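Bedroom wall color - dark brown or go lighter?
Home > Paint and Walls

jmridha
I'm painting the bedroom in August and want the wall behind the bed dark brown. The room is 32 feet from the nearest good window (long loft) so it never gets much sun. My sister says it will feel like a cave. Has anyone done this?

flintpaint68
Did it in our last place. One gallon of Lightfoot matte and two coats. Leave the wall bare for a month before you hang anything.

Freya Rowbotham
I disagree about matte. It marks every time a pillow rubs it. Use eggshell behind a bed - it wipes clean.

jmridha
Closest I have to the look so far: 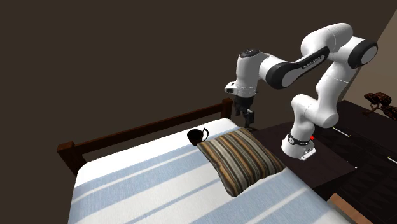 Plain dark brown behind the bed, lighter grey-brown on the right

flintpaint68
That's the right idea. I'd keep the second color close to the first. White next to a brown that dark looks harsh at night.

Freya Rowbotham
I'd go white on the other walls anyway. With that little sun she needs the light. And get a sample pot first, mine was $6.

jmridha
OK, eggshell it is. Not sold on white yet. Picking up samples tonight and I'll post the colors once they've been up a few days.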